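Budgeting a bin-picking cell

The arm is the line everyone prices first. At Orkimance, a parts supplier with 43 staff, the gripper, cabling and fixtures took 4 months longer to approve than the robot - each came from a separate budget.

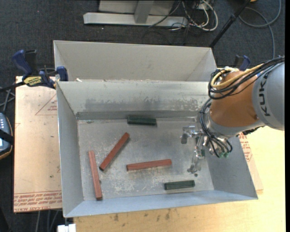

What to price early

Get quotes for bins, clamps and spare fingertips along with the arm. Orkimance set aside 139 hours for setup and now plans on 400 for its second cell, due in October.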